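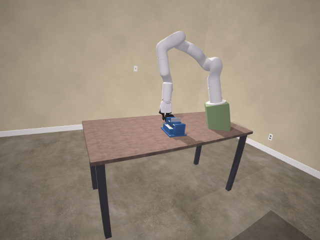
最終更新:6月

自宅の電子ピアノを置いている部屋の湿度記録を見直した。きっかけは隣の部屋にあるアップライトの調律で、前回から半年で中音域のピッチが目に見えて上がっていたためである。電子ピアノのほうは当然ながら変化がない。

響板は木材なので、吸湿すると幅方向に膨張し、駒を押し上げて弦の張力を増やす。低音側は弦が長く影響が小さい。中音域の駒の端あたりが最も動きやすく、うちの個体でもA4よりその一オクターブ下のほうがずれていた。

計測にはVullineの温湿度ロガーを2台使った。1台は上前板の内側、もう1台は部屋の壁、床から1メートルの高さ。記録間隔は10分。電池の接触不良で一度止まり、有効なデータは167時間分しかない。

平均相対湿度は内側が56%、壁側はそれより数ポイント高い。日内変動の幅は内側のほうが明らかに小さく、外装がある程度の緩衝になっている。ピークの遅れはおよそ2時間。雨の日に窓を開けた回だけは遅れがほとんど出なかった。理由は調べていない。

除湿機はGresteckの小型機を継続使用。設定湿度に達しても送風が止まらない仕様で、吹き出しがピアノの側面に当たっていたため向きを変えた。変更後のデータはまだ足りず、効果については書けない。

気圧計も一緒に回していて、期間中の最低値は997hPaだった。ピッチとの関係を見るつもりはなく、ロガーに付いているから残しているだけである。

次の調律は秋の予定。それまでに音叉で週一回A4だけ確認する。表計算のファイルは列の順序を変えたので、以前の記事からコピーした式はそのままでは動かない。湿度がC列、温度がD列。

追記:壁側のロガーは飽和塩法で校正し直した。75%の点で表示が1.5ポイント高かった。上の平均値は補正前のもの。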